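How to Hem a Wrap Dress by Hand So It Hangs Straight

If you have ever bought a wrap dress online, loved everything about it, and then discovered that it dips three inches lower on one side the minute you tie it, then pull up a chair, because we are going to fix that. I bought mine from Serrano last March, a soft green rayon thing with flutter sleeves, and it sat in my closet for months before I got brave. The whole job took me one evening and a pot of tea!

You'll need sharp scissors, a handful of glass-head pins, a chalk pencil, a hand needle and matching thread. I like the Hutari cotton-wrapped thread in shade 460, which disappears into almost any mid green, but take your dress to the store and hold it against the spools in daylight if you possibly can.

Wash and dry the dress first, exactly the way you plan to wash it later on. Then hang it overnight by the shoulders, tied closed. Rayon and jersey both stretch under their own weight, and the parts cut on the bias stretch the most, so give them time to finish moving before you mark a single thing.
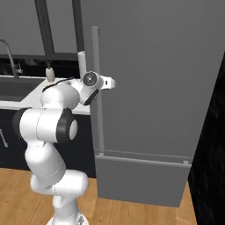
Should I wear shoes while I mark the hem?

Wear the pair you expect to wear most often with the dress. Even a small heel tips your hips forward and lifts the back of the skirt, and you want that figured in before you cut.

Tie the dress the way you really wear it, snug at the waist, and stand in front of a long mirror with your arms relaxed. Ask a friend to measure up from the floor with a yardstick and put in a pin every few inches. If you're on your own, a Wellby chalk hem marker (the kind with the little squeeze bulb) does the job nicely, though you will have to shuffle around in a circle and feel a bit silly.

Don't forget the underlap! Untie the dress, lay it flat, and carry your line of pins across the hidden front panel in a smooth curve. I skipped this on my first try and had a corner peeking out every time I sat down.
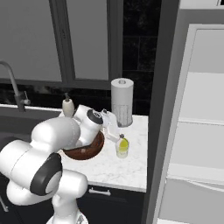 A glass with what looks like a citrus slice on the counter.

Now draw a second chalk line 2 centimeters below the pins and cut along it - slowly, with the fabric flat on the table. Fold the raw edge up by half that amount and press, then fold again to your pin line and press once more. On the curved front edges you'll get some extra fullness. Ease it in with steam and your fingertips, and please don't yank it.

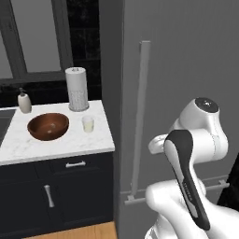

Thread your needle with a single strand, no longer than your forearm, and work a slip stitch from the inside, catching just a thread or two of the outer fabric each time. I aim for 6 stitches to the inch on rayon and a few less on anything heavier. Keep the tension loose, or the hem will pucker when you walk.

When you get all the way around, give it one last press from the wrong side and hang it up again before you wear it. I added a pair of tiny Sterine drapery weights to the front corner of mine, tucked inside the fold, and they are wonderful on a windy day.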